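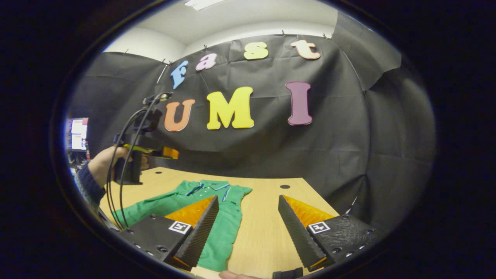 Issue 7, page 6

Povidico Hand-held Gripper Set
Equipment for recording two-handed tasks

The Povidico set is supplied by Gounder of Gistham to laboratories and training centres that wish to record manual work for later use on robot arms. It is offered as a pair, one gripper for each hand, and may be used at any ordinary table.

Each gripper in the pair is black, with a handle below and the fingers in front. The fingers have ridged inner edges and orange translucent inserts, and a square black-and-white marker is fixed to the face of each finger base. Garment handling, as with the green polo shirt laid out on the table, is among the tasks for which the set is most often requested. Purchasers intending to work with cloth should specify this when ordering.

Supply and terms
Order code: 576
Contents: two grippers, cables, carrying case, printed handbook
Spare finger inserts: sold in packs of 6
Loan period: 7 days, renewable once on written application
Loan charge: 187 pounds per period, carriage included within Gistham

The handbook was revised in November and now includes a chapter on folding and sorting clothes. Holders of the earlier edition may obtain the new chapter from Gounder without charge.

Sets on loan are to be returned to the Gorlow depot in the case provided, with all cables coiled and the fingers left in place. Damage should be reported on the form at the back of the handbook.

Terms correct at February 16, 2021.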